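Chapter 4
What the Quote Leaves Out

Most people who buy their first pair of robot arms can tell you what the arms cost. Ask what the table cost and they look at you as though you had asked about the carpet.

Halliday, a small training firm we shall follow through this chapter, set aside its automation money one November and spent nearly all of it before lunch. The supplier, Brundero, had sent a one-page quote for two arms with grippers. It was a handsome page. It did not mention mounting plates, rails, trays, spare cable or anything for the arms to pick up. Algirdas Baranauskienė, who had signed it, went on to place 24 further orders, each too small to need approval and each, in his words, "the last one".

By the time the bench was in use, those orders had added 70 per cent to the original figure. No single item was to blame. A rail is cheap. So is a tray. A board game costs less than the postage on a replacement gripper finger — and has the advantage of arriving.

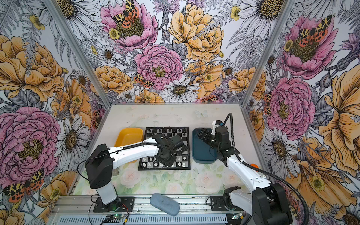

Time was budgeted in much the same spirit. The plan allowed 10 working days from delivery to first useful task. It allowed none for fixing the bench, routing cables or agreeing which member of staff was in charge of the thing, a question that took longer than the cables.

The usual remedy is a contingency line, and the usual fate of a contingency line is to be removed by someone senior who would like to know what it is for. Virow, the second firm in our case study, got round this by pricing the whole workspace as one item, down to the screws. Its total looked alarming on paper. It was also still correct 11 months later.

In this chapter you will learn to draw up a full cost list for a two-arm bench, to tell one-off costs from those that come back every year, and to read a supplier's quote for its silences. We begin with the Tutska worksheet in section 4.1. Have a pencil ready, and a rubber.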